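# Boxes, Cups and Paper: Gallery from the Packing Weekend

2026-06-20

Welcome to the gallery page of the Mivholm Swap Room. We are a small group of neighbors who exchange household things, mostly glasses, bowls, boxes and the paper that goes around them. Two times a year we put everything on tables, look at it, pack it again and send one part to our sister room in Semden. Many of our members live too far to come, so we make this page for them.

In spring we had 64 boxes on the shelves and now we have 40, which is a good result for us. The smaller ones went first, as always. If you ordered a box and did not receive it yet, please look at the list on the door or write to the Mạc shelf, where all open orders are kept now.

Before the gallery, some notes about how we pack, because we received many letters on this subject after October.

**Paper.** We use paper that was used before. It does not need to be flat. Crumpled paper keeps air inside and holds a glass better than flat sheets, and it can go from box to box many times. We only take out pieces that are torn very small or have food on them. Colored paper is welcome, but please no shiny foil and no paper with strong perfume. One box of candle paper from last year gave its smell to everything on the shelf, and we could still notice it at Easter.

**Boxes.** A box with its own lid is better than a box with four flaps. It can stay open on the table while you work, and you do not need tape. We ask everybody to keep lid and bottom together, also when the box is empty. At this moment there are 13 lids in the room without a bottom. If you have a bottom at home which fits nothing, please bring it!

**Cups.** Clear plastic cups are difficult on a pale table, you can push one down with your sleeve before you notice it. We now put them on a dark cloth if there is one free. They are light and they do not break easily, so they travel at the top of the box — never under a bowl.

**Tables.** The square tables are good for one person with one box. For the long things, such as trays and vases, we push two tables together. Please do not sit on them. The folding chairs are for sitting, and they can be carried to any place in the room.

**Labels.** Write on the short side, with a pencil. Stustunis, our transport, puts the boxes on the shelf with the short side to the front, and a label on the lid is then not possible to read. The price for one box to Semden is the same as before, and almost 80 pieces of small glass can go in the largest size if they are wrapped well.

## The gallery

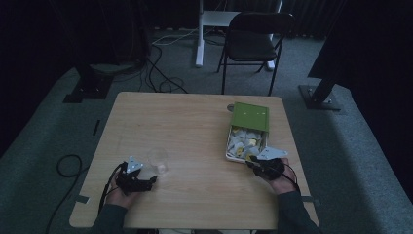 I always thought the paper should be pressed down flat before the lid goes on, Oluchi writes, and then my glasses arrived with cracks two times. Now I leave it crumpled and full to the top, and it is much better. Can I also use tissue from shoe boxes?

Yes, tissue is fine, but take more of it than you think, it becomes thin quickly.

*The box with the green lid, open on the light wooden table, with white and pale yellow paper in it. A clear plastic cup stands on the left side of the same table.*

More boxes will be packed for Semden before the autumn exchange in October. Members who want a green lid can write their name on the list at the door — one box for each household, please. Paper can be left in the basket under the coats at any time.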